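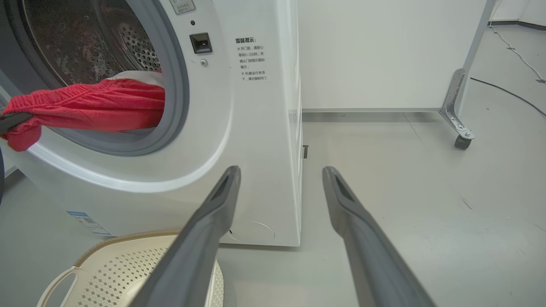

Ishbel Sutherland writes that the laundry cell at Nitotton had been dropping knitwear for a week before anyone looked at the fingers, and asks how often they ought to be checked. Our schedule says every 50 loads. We have now changed it to every 13 at sites that handle mixed clothing.

The fingers wear near the tip, and lint packs into the slots. Clean the slots with a dry nylon brush. Wipe the gripping faces with a damp cloth and let them dry before the next run. Do not use fabric softener sheets on them. Replace both fingers as a pair, even if only one looks worn, then run the close-and-hold test four times.

Archie Rennie also found that the wrist camera at Nitotton had shifted after a finger change. The arm was reaching low and catching the door gasket instead of the garment. If the fingers come off for any reason, repeat the camera alignment before you load a drum. Keep the arm parked until the door lock has released.

Spare fingers are part 47 in the Pleteto parts list. Send worn pairs back to Nandini Palaniappan at the workshop, with the load count written on the bag.

Recent items
Cable routing on the Villaseñor cell
Resetting the arm after a power cut
Parts list changes for October

Get this newsletter by email. You can unsubscribe at any time.

Contact | © 2025 Jovitbridge | Back to top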